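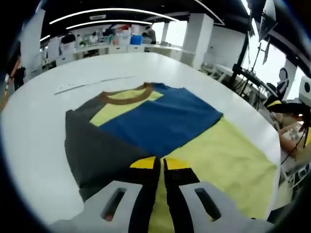 Ellberg clothing exchange moves to folded stock

2026-08-22

The Ellberg clothing exchange will hand out T-shirts folded and sorted by size from now on, after a trial in July in which the old hanging rails were taken out of use. Visitors will find the shirts in shallow stacks, with the size written on a card at the front of each stack.

The exchange took in 2,932 garments over the past year. T-shirts were the largest group and also the one that caused most of the trouble. On the rails they slipped off their hangers, stretched at the neck and ended up on the floor, and many had to be washed a second time before they could go out again.

Shirts are now laid out flat on a white table before folding. This gives the person at the table a chance to look over the collar, the seams and the hem. Patchwork and colour-block shirts get a longer look, as the joins between panels are where the stitching tends to go first. One multicoloured shirt with a brown ribbed collar and panels of pale yellow, royal blue, charcoal and yellow-green is the sort of thing that used to vanish between two plain ones on the rail.

Anything with an open seam goes to the mending shelf. Shirts with stains that will not shift are cut up for cleaning cloths -- the exchange no longer sends them to landfill.

The fold itself is a simple one. The sides go in towards the middle, the sleeves are turned back, and the bottom is brought up to the collar. Stacks are kept to 14 shirts. Taller piles were tried in July and fell over whenever somebody pulled one from the bottom.

Folded shirts are packed in cardboard boxes supplied by Clirico, a packaging firm in the town. Each box holds 20 adult shirts and has the size marked on one end. Boxes for children's sizes are smaller and will follow once the current supply of carrier bags has been used up.

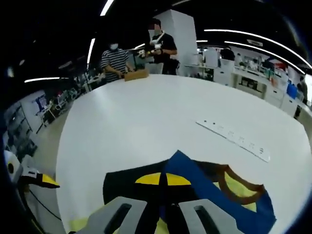 What visitors should know

The exchange rules have not changed. Visitors may bring up to nine items at a time and take away the same number. Clothes should be clean and dry, with pockets emptied. There is no need to fold anything beforehand, and hangers are no longer accepted.

Coats, dresses and knitwear are not part of the change. Coats and dresses stay on the rails by the entrance, and knitwear remains on the shelves.

Shirts can be unfolded for a proper look before choosing. Those not wanted should be left in the tray at the end of the stacks -- please do not try to squeeze them back in.

The exchange also has a number of spare clothes rails to give away. Schools and drama groups in Ellberg will have first choice, and any left over will be offered to visitors.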